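Print this page | E-mail this page

Search the Revside site Go Advanced search

Speaker notes: Paper, post and the parish newsletter
Prothero Room, Friday, 60 minutes including questions

Slide 1. Title
Wait for the door to close. Say where the toilets are. Handouts are on the chairs, one each, and there is a spare pile by the urn.

Slide 2. Who the newsletter is for
Start with Sturden. The newsletter goes to 2,394 addresses, four times a year. It was a folded sheet when it began and is now eight pages. Most people in the room will be putting out something smaller. Say that the size makes less difference than they think, as the jobs come in the same order.

Ask for a show of hands: who prints at home, who uses a copy shop, who sends a file to a printer. Adjust the next part to suit.

Slide 3. The calendar
Work back from the day it has to land on the mat. Delivery takes a week in Sturden. Folding takes an evening. Printing takes three working days if the file is right and a week if it isn't. That puts the copy deadline nearly a month before anyone reads it. The April issue has to be finished while people are still writing about the winter.

Mention the Rerkatitz page here. The twinning group always sends its piece in two languages and it needs twice the space. Agree the word count with them before they start writing.

Slide 4. Type and margins
Eleven point for the body. Twelve if most of the readers are over seventy. Leave the margins alone even when there is too much copy. Cut the copy.
One typeface for headings, one for text. Pass round the old issue with the five typefaces.

Slide 5. What it costs
Take this slowly, people write it down. Last year's paper bill was 142 pounds for the ordinary issues. The Christmas issue was 63 pounds on top of that, all of it down to the heavier cover. Advertising paid for the cover and nothing else. If asked about raising the price of a quarter page, say we have not done it for six years and probably should.

Slide 6. Coloured paper
Coloured stock costs more than white but less than colour printing. One sheet of it, used as a wrapper or an insert, gets noticed. Use pale shades for anything with small type. Black on bright red is hard work to read, so keep red for a cover with a few large words on it.
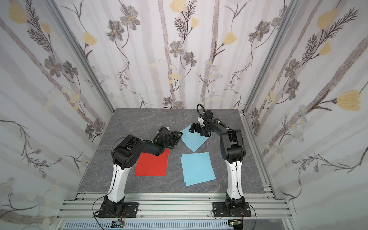 Coloured paper in stacks and sheets, with bright red among them.

Order a whole pack of one shade and use it up over the year. Part packs fade at the edges if they are left near a window.

Slide 7. Delivery
Give each round a list of house names as well as numbers. Put the bundles in round order before they leave the building. Flats with a locked front door go by post, and the stamps belong in the budget from the start.

Slide 8. Questions
Likely ones: e-mail copies, photographs of children, what to do with late copy. For late copy the answer is the next issue.
Leave the sign-up sheet for the folding evening at the front. Room has to be clear by nine.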